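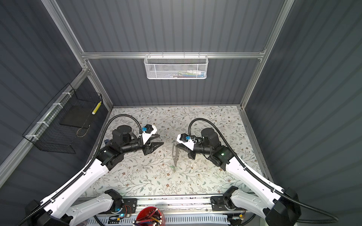
The two-arm bench, set up with the silver cutout between the grippers

About Lelley Robotics Club

Lelley Robotics Club is an after-school and Saturday club for young people who want to build, wire and program robots. It is open to anyone of secondary school age, whichever school they go to, and to those taught at home. We meet in the old drawing office at Sirndale School and have the use of the metalwork shop next door during school terms.

The club was set up by Elsie Hollis, who taught design and technology at Sirndale and wanted somewhere for pupils to carry on with projects after the coursework was handed in. In the first year it was a handful of pupils and one soldering station. We now have almost 70 members across the two sessions, and a waiting list for the younger group.

What we do

New members start on small wheeled robots. They learn to solder, read a simple circuit diagram, write a short program and find out why it doesn't do what they meant. Most people spend their first two terms on this. Members who have programmed before can move on sooner if they like, but everyone does the soldering.

After that, members join a project. There are three running at present.

Flukard is our competition robot. It is a wheeled machine that has to collect blocks and stack them against the clock, and it is rebuilt each year when the new rules come out. The Flukard team is the largest and the noisiest, and meets for longer in the weeks before an event.

Farah is a weather station for the school field, with its own solar panel and radio link. It is a good choice for members who prefer electronics to mechanics. The rain gauge is being redesigned at the moment.

The bench is the third project and the one visitors usually ask about. It has two robot arms mounted on a rail along the front, facing a mat inside a dark grey enclosure. Each arm has a two-finger gripper with a camera at the wrist. The members on this project are working on picking things up, turning them and passing them from one arm to the other. Flat, thin objects such as metal cutouts are much harder than blocks, and a good deal of the autumn has gone on them. The patterned mat gives the cameras a busier background to cope with than a plain one would. Small parts go in the wire baskets hung inside the enclosure, and the coloured pencils in the red cup are for marking up drawings, so please put them back.

Each run on the bench is written up in the log book: which object was used, where it was placed, what the arms did and what the team changed next. Anas Akl, who leads the project, is strict on this. The aim for this year is 100 logged handovers with the same program and no one touching the settings in between. We are not there yet.

Who runs it

Elsie Hollis is still in charge of the club and takes the Saturday session.

Anas Akl leads the bench project and teaches programming. He worked in packaging machinery before he trained as a teacher.

Despina Vidmar teaches electronics and looks after Farah. She also orders the parts, so requests should go to her on paper with the supplier's part number.

Maya Masri is a former member. She came back to help with Flukard while studying engineering and travels with the team to competitions.

Shahnaz Jayawardena deals with membership, fees and the waiting list, and is the safeguarding lead. Questions from parents and carers should go to her first.

Sessions

The younger group meets after school on Thursdays. The older group meets on Saturday mornings, with the room open until early afternoon for project work. We do not meet in school holidays, except for the Flukard team before an event.

Work on the bench is done in groups of no more than six, with an adult present whenever the arms are switched on. Long hair must be tied back and sleeves rolled up. Hands stay outside the enclosure until the person at the keyboard has said the arms are stopped. Members who find this hard to stick to are asked to go back to the wheeled robots for a while – it has happened to some of our best people.

Fees and equipment

There is a termly fee, which covers parts and insurance. Reduced and free places are available and we do not ask for a reason. Members do not need to bring tools or a computer. Safety glasses are provided, though many prefer to have their own pair.

We are glad to have offcuts of aluminium rail, working power supplies and clean cable. We can't take televisions, printers or anything with a damaged battery.

Joining

The older group has places from January. The younger group is full, but names can be added to the list at any time and places do come up mid-year. Anyone thinking of joining is welcome to come to one session first and see how they get on. Forms are at the Sirndale School front office or from Shahnaz Jayawardena at the door.

Page last updated November 6, 2018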